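Getting Wax, Wine and Gravy Out of a Tablecloth

I love a cloth on the table, and I love it even more when people spill on it, as that means they're eating! Most stains come out if you get to them the same evening, and you probably have everything you need under the sink already.

Candle wax first. Let it harden, lift off what you can with the back of a butter knife, then put a paper towel on each side and press with a warm iron (no steam). Keep moving to a clean patch of towel. Colored candles can leave a ring, and a dab of rubbing alcohol usually takes care of that.
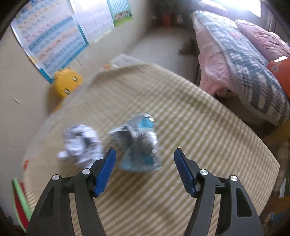 Red wine wants blotting, never rubbing. Cover it in salt, go finish your dessert, then stretch the cloth over a bowl and pour hot water through from a little height – so satisfying to watch! Check the care label before you do this with anything other than cotton or linen.

Gravy and butter need dish soap. Work it in with your fingers, leave it 16 minutes or so, and wash at the warmest setting the label allows. Dario Leone over in Wirnarbridge swears by chalk dust on butter overnight, and I tried it in May on my worst napkin. It works!

Hold off on the dryer until you've looked at the spot in daylight. Heat sets whatever is left, and then you're stuck with it.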